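Keeping Our Samples Straight: Labeling and Color at the Ridgeway Bench
Project report by Paloma Whitlock

I picked this project in July after a whole afternoon went to waste because two tubes got swapped. I wanted a bench layout so easy to read that a new student could find any sample in seconds, and I had a great time building it!

The idea is simple. Every position in the rack gets a letter for the row and a number for the spot, and every solution gets its own food dye. I ran 60 trials with the old system (handwriting on the caps) and 60 with the new one. Each time a classmate had to find a sample, take it out and put it back where it belonged.
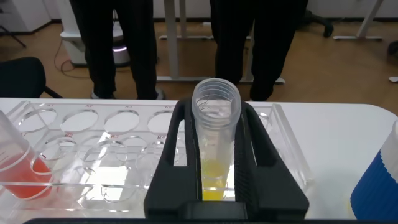 Caps turned out to be the weak point of the old way. Once they come off they all look alike, and 11 of the 60 trials ended with a tube in the wrong place. With the printed positions we had no mix-ups in the first 40 trials, and I may have cheered out loud when we reached that mark. Two came later, both from people reading the row letter wrong.

Dye helped more than I expected, especially in the tapered bottoms, where even a little liquid shows its color. Yellow and orange were too close for one of my testers, so I would love to try blue next. I'd also like bigger row letters and a second rack to compare.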